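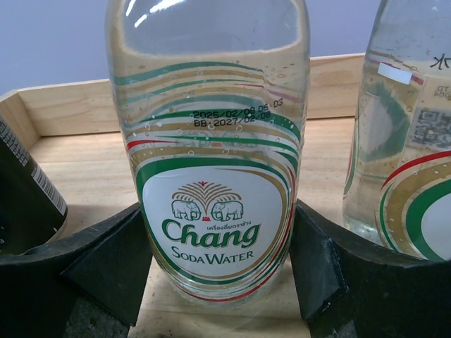 Force carbonation at home comes down to three variables: the temperature of the water, the pressure of the gas, and the time the two are in contact. Get any one of them wrong and the result is flat or foams out of the glass. A commercial soda water is a useful reference while you learn. Take a bottle like the Chang one, full of clear water with small bubbles clinging in clusters to the inside of the glass, and compare your own batch against it in a clean, clear glass. Bubbles form wherever there is a scratch, a fiber or a trace of residue for them to start on, so a dirty glass will make a good batch look livelier than it is and lose its gas sooner.

Print this page | E-mail this page
Reading time: 3 minutes

What you need

A CO2 cylinder with a dual-gauge regulator, a length of gas hose, a ball-lock gas connector, a carbonation cap that fits a standard PET soda bottle, and one or more such bottles. Use only bottles that originally held a carbonated drink. Never pressurize a glass bottle with this setup. Glass can fail without warning, and a reused one may have damage you cannot see.

Secure the cylinder upright before you attach anything, and work in a room with an open window or door. CO2 is heavier than air and collects at floor level.

Preparing the water

Filter the water if it smells of chlorine. Carbonation sharpens off-flavors, and chlorine is the most obvious of them. Chill it until it is close to freezing but has no ice in it. Overnight on the bottom shelf of the refrigerator is usually enough. Water at room temperature will take up far less gas at the same pressure, and raising the pressure to compensate gives a drink that foams when opened.

If you want minerals, dissolve them first. Baking soda and a little table salt give something close to a bar-style club soda. Stir until the water is clear and taste it before adding gas.

Carbonating

1. Fill the bottle to about four-fifths. The headspace is where the gas meets the water.

2. Squeeze the bottle until the water rises to the neck, then screw on the carbonation cap. This pushes out the air, which would otherwise take up room meant for CO2.

3. Check that the regulator is backed off, open the cylinder valve slowly, and set the regulator to 33 psi.

4. Attach the connector. The bottle will snap back into shape and become hard.

5. Shake firmly with the gas connected, keeping the connector above the water line. You should hear gas flowing through the regulator. Continue for 90 seconds, or until the sound stops.

6. Disconnect, return the bottle to the refrigerator, and leave it to settle for at least an hour.

7. Open the cap a little at a time.

Close the cylinder valve when you are done and vent the line.

If the water goes flat quickly

Check the water temperature first, then look for leaks. Brush soapy water on each joint with the line pressurized and watch for growing bubbles. A worn gasket in the cap is the most common fault and costs very little to replace.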